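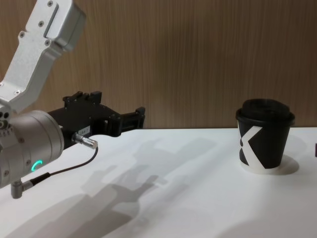

Black cup and lid on the white bench, wood-grain panel behind.

17 Sep 2025
Liresbridge workshop, takeaway cup trial, second batch

Opened the second sleeve of black cups for Bakeo. Same order as the first batch, same lids. They want to know if the lid stays put when a full cup is knocked or carried in a bag, and if the colour rubs off on a wet hand. Everything today was done on the white bench.

Empty cups first. Weighed a few with lids on and the differences were too small to bother writing up. Seams look straight. One cup had a crushed rim from the carton and I put it in the scrap tub. The lids go on with one clear click if you start opposite the seam. If you start at the seam you get a click on one side and a soft spot on the other, and the soft spot is where the first batch leaked. I'd like that checked by someone else before it goes in the report, as I may just be pressing harder on the far side.

Filled tests. 273 mL of water at tap temperature, which leaves a finger's width under the rim. Tipped each cup on its side on a tray and left it for a minute. Lids started opposite the seam: a few drops at the sip hole, nothing from the edge. Lids started at the seam: a wet line under the edge on most, and one that ran properly and soaked the paper towel. Repeated with hot water from the urn. The lids got easier to press on and also easier to pull off. I don't like how easily they came off hot. A thumb under the edge was enough.

Weight on top. Stood filled cups on the bench and put the 800 g brass weight on the lid. No change. Went up to 1,715 g by adding the steel block and the centre of the lid dished in but came back when the block was lifted. The cup wall didn't buckle. Didn't go further because the stack was getting wobbly and I was the only one here.

Colour rub. White cotton cloth, damp, twenty strokes on the side wall. Faint grey on the cloth. Dry cloth, nothing. The faint grey was the same on the lid side of the seam and the far side. Cloths are taped to the inside back cover of this book.

Black against the white top makes the level easy to judge, much better than the white Rullport cups, where I kept losing the edge. The bench does show every ring, though. Wiped down with plain water between runs. Please don't use the citrus spray on it during this job, it leaves a film and the cups slide.

Shim's tray liners were too thin for the hot spills. Doubled them up. Need to order the heavier ones before the next round, and more paper towel.

Stock after today: 396 cups left in the Bakeo carton, lids not counted. The carton is on the lower shelf with the flaps folded in. Keep the lids in their own bag, they pick up dust and then the weights are off.

Still to do:
Repeat the hot lid pull with the spring gauge instead of my thumb.
Try the sideways test with coffee and milk, since Bakeo asked about it and water probably flatters the seal.
Bag carry test, up and down the back stairs.
Ask Bakeo if the rim is rolled the same way on their larger size. They want the larger size in the shops by December and we haven't had any samples of it yet.

Urn emptied and switched off. Brass weight is back in its box, steel block is drying on the rack.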